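Tollance Community Forum
Board: Teleop and demo collection
Topic: dark cloth, wrist cam, keep or toss?

seamripper_6
Posted 31/03/2020

ok so quick one. building a cloth set on the Tenau arm, 3,778 episodes logged, and 1,482 of those have black fabric in them. wrist view goes nearly all black for a lot of it. do I keep these or filter before training? policy is not great on dark stuff right now, 95 percent of my failed grasps are on it

gantrygoat
toss them. no texture, no signal. you're teaching it to grab at a black blob

mothlight
Disagree. If it has to handle dark clothes later it needs to see dark clothes now. post a wrist frame?

seamripper_6
sure, pretty typical one. black cloth over most of the left, pale behind it, bit of red up in the corner
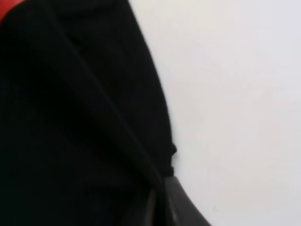 Filed under: Data quality > Wrist view

mothlight
ok thats way more usable than I expected. Outline against the white is really clear, and theres a faint line running diagonal down the cloth, seam or a fold maybe. Some sheen too. I'd keep it.

gantrygoat
the outline sure. now look at the bottom where the gray part meets the cloth – you can barely find the edge. thats the part that matters for a grasp

mothlight
So fix exposure on the next batch, don't dump the old ones

plinth_and_bolt
what's the little bump on the right side of the cloth? cuff?

seamripper_6
cuff or a bunched fold, cant tell from the still. I dont label that stuff anyway, only start / grasp / release

plinth_and_bolt
might be worth labeling. we ran the Cirnstead cloth set in November and grasps near bumps and edges were the ones that transfered. flat middle was useless

gantrygoat
different gripper tho

plinth_and_bolt
yeah, Rautiainen fingers, fair point

seamripper_6
plan for now – keep all of it, tag the dark ones, train with and without, lock exposure a stop higher from tomorrow. will post numbers

gantrygoat
still say toss. but post both curves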